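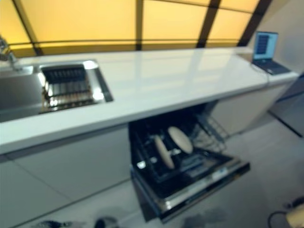 Wanted: people who load dishwashers (all styles welcome!)

Do you rinse first or shove everything in as it is? Plates in the bottom, or wherever they'll stand up? I'd love to watch you do it, and I'll pay you for your time.

I'm putting together a small study for Salstead on how people clear up a kitchen after a meal. I'm looking for 100 adults who live in or near Morkport and who load a dishwasher at home at least a few times a week. You don't have to be tidy. My own rack at home is a disgrace, so please don't be shy about yours!

What you'll be doing

You come to our kitchen and clear up as if it were your own. It's a nice bright room, with a long white counter, a steel sink at one end with a drainer and rack next to it, and the dishwasher built in under the counter. You'll load plates, bowls, mugs, pans and the odd awkward thing (I have a gravy boat I'm very curious about), then unload a clean batch and put it away where you think it should go. Afterward we sit down with a coffee and I ask you a few questions about how you do things at home and who taught you.

A visit takes one Friday evening, starting at 6 and finishing by 9 at the latest. I run them through November, with 4 people booked each week in separate slots, so you won't be bumping elbows with anybody at the sink.

Who can join

Anyone 18 or over who's fine with standing, bending down to a low rack and lifting a stack of dinner plates. Left-handers, please write in, I'm short on you. If you live with someone who reloads everything after you, bring them along and they can have their own slot.

What you get

A Kang grocery card after your visit, your bus fare back, and supper if you come straight from work. Tell me about allergies when you sign up.

How to sign up

Drop a note in the Salstead box at the Toro front desk or use the sign-up form on this page. Give me your first name, the best way to reach you and which Fridays you can do. I answer everything myself, usually in the evening, so give me a day or two.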